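Talks > Retail & Fitness > Speaker notes

Penner - why the rowing studio chain stopped selling rowers
Notes, Shona Treloar, Ullcombe, 23rd July

Open w/ show of hands - who pays for a gym they dont go to. Wait for it. Move on quick.

Penner in one breath: started as a shop. Sold rowing machines, 800 dollars each, thin margin, one sale per customer then silence. Classes were a side thing in the back to get people to try the machine.

By June the classes were paying the rent. 361 members on the monthly plan. Machines hardly moving.

Slide 3 - the switch. Stopped retail. Kept the studio. Members get a loaner at home, swap it when it wears out. Ask the room what that does to churn. (Goes down. Returning a rower is a pain.)

Compare Urkmont - went the other way, app only, no floor, no hardware. Cheap to run, easy to quit. Dont be mean about them, someone from there may be in teh room.

Parts and repair - the cost people forget. Seat rollers, straps, handles. More than 20 loaners back in one month.
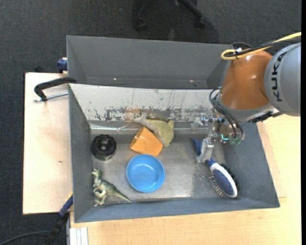
Ukow does the servicing under contract, flat fee per machine. Good deal now, maybe not at twice the size. Say I dont know. I dont.

Pricing slide - skip if short on time.

Finish on question: is Penner a gym or a leasing company? Take answers from the floor, then Q&A.

Water. Clicker back to front desk.

Related talks
Who owns the treadmill?
Class packs vs monthly plans
Small studios, big leases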